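My uncle Sebastião pulled processors at Lacerda for over 12 years, so you can guess how he took it when the arm showed up in October and started in on the old Dells.

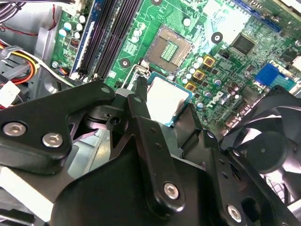 "It holds them like an egg," he said, kind of offended. I got moved to night checks, 6 p.m. on, which mostly means a stool and a clipboard (and way too much coffee!).

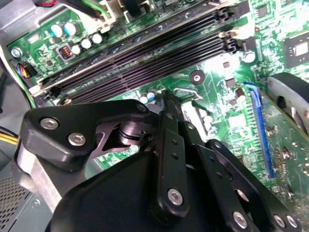

Funny thing is, I miss the noise. We used to argue soccer across the bench, him and me and Dirceu, and now you hear fans. 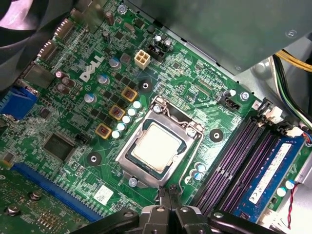

Last night Sebastião came by after his shift in packing and pulled up a crate. He watched one whole machine without a word.

"Slow," he said finally, and he stayed for 3 more.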